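Speaker notes: Paper cups, foam letters and the five-minute table
Mernero family programs evening, community hall, July

Slide 1. Wait for the chairs to stop scraping. Say hi, say where the tea is (back left, the good biscuits go fast).

I run the drop-in table at Pondance and I've been asked to talk about how we set up an activity for kids who won't sit through an explanation. I'm one of those kids, so bear with me. I've got 40 slides and I promise I'm skipping most of them.

Slide 2. Start with the money, everyone likes the money. Our first year I bought a beautiful sorting kit, with little drawers and a lid that clicked. It lasted a fortnight! After that we went to paper cups and foam letters, and I've never gone back. A sleeve of cups, a bag of letters, a tray. If a cup gets squashed you grab another one.

Slide 4 (skip 3, it's the old logo). White table, bright letters. I used to put a patterned cloth down to be cheerful, and the small pieces just vanished into it. On a plain top a little kid can find the red one from across the room. Hold up the cloth here, it gets a laugh.

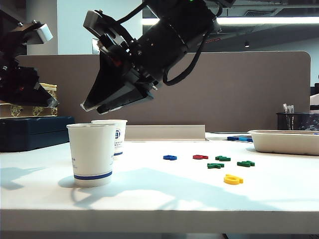 Page last changed: July, 4:15 pm

Cups to one side, tray to the other, letters in between. That's my whole layout and I'd happily defend it to anyone. Put out a handful of letters, never the bag. Tip out all 200 and they'll swim in them for ages (which is lovely, but it's a different activity).

Ask the room: what would you do with two cups? Let them answer. The usual ones are a colour in each, vowels and the rest, hiding a letter under one. My favourite came from a four-year-old who posted every letter into a cup, tipped them onto the tray and yelled "soup". We played soup till pack-up.

Slide 9. The tray. A shallow one, please. Deep tubs turn into a place where things get lost, and with a low rim the little ones can still slide a letter out with one finger.

Slide 12. Pack-up. Letters in the bag, cups stacked, tray on top, wipe the table. If I've got time, tell the Moreira hall story (green letter in the piano). If it's past 7:30, leave it out.

Questions. Someone will ask about washing foam. Warm soapy water in a colander, then spread them on a tea towel overnight. The handout's by the door.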